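4. Open-Day Deployment

4.1 Setting

The shelf-stocking cell was shown to the public at the Flovitz open day in November. Visitors came past in groups of up to 10 and stood behind a taped line while an operator ran the system from a desk. The program lasted 350 minutes including breaks. We treated the visit as a field test of the Canex planner, which until then had been run only with lab members present.

The workbench has a robot arm on each of two opposite sides. Grocery cans are used because visitors know them and because their heights and labels differ enough to give the planner some variety. A small wooden shelf at the back of the bench serves as the store (Figure 3, top). No can is fixed in place, and the operator may rearrange them between runs. The plant beside the shelf stays on the bench throughout and is entered in the planner as an obstacle.

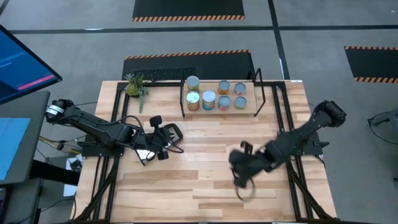 4.2 Object Recognition and Close Views

Visitors asked most often how the system tells one can from another. The answer given at the bench was that it matches the label and outline against the Irance object set, which holds 2661 reference views. Large print helps. Labels such as those on the corn and salmon cans can be read by a person at bench level (Figure 3, bottom), and we used the low view to explain why a can turned with its lettering away is harder to match.

Reflections from the overhead lights were a known concern. The hall has long strips of bright lighting, and polished metal on the bench picks up both the lights and the colors of nearby labels. We left the lighting as it was. Exposure was set once in the morning at 2000 microseconds and not changed.

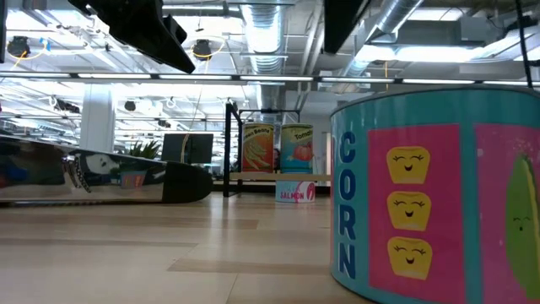

4.3 Visitor Procedure

Each group saw one full run and could then name a can for the next. The operator typed in the request and read the planned move aloud before starting it. If the planner returned no move, the operator said so and asked for a different can. Requests were logged with the time and the planner output, following the form in Butkienė. Comments from visitors were written down afterward by a second staff member and are treated separately in Section 5.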